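**Boulons dépareillés sur un bâti métallique jaune, je remplace tout ?**

**Dilwood**
Bonjour à tous ! J'ai récupéré un bâti en métal jaune vif pour mon atelier, et en le nettoyant je vois que les têtes de boulons ne sont pas toutes de la même taille – il y en a même une brun rougeâtre au milieu des autres. Est-ce que ça craint ? Je voudrais y fixer un petit étau et je n'ai pas envie de tout démonter pour rien.

**Clonance**
Change tout, c'est pas cher.

**Sopacua**
Salut ! Pas d'accord, des tailles différentes sur un bâti, c'est très courant (les grosses têtes reprennent l'effort, les petites tiennent un renfort ou un capot). Regarde plutôt si ça bouge quand tu forces à la main. Pour la brun rougeâtre, gratte un peu à la brosse laiton : si ça part en poudre, c'est de la rouille et tu la remplaces. Si ça reste lisse, c'est peut-être juste un autre traitement, j'en ai plein comme ça chez moi !

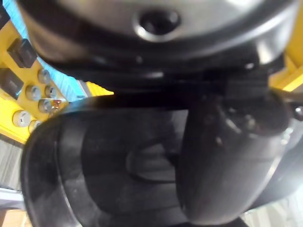

Et surtout, dévisse-les une par une, en resserrant avant de passer à la suivante – j'ai tout enlevé d'un coup en décembre et j'ai mis 3 soirées à remettre mon cadre d'équerre. Un peu de dégrippant la veille, une clé à œil plutôt qu'une plate, et ça viendra tout seul.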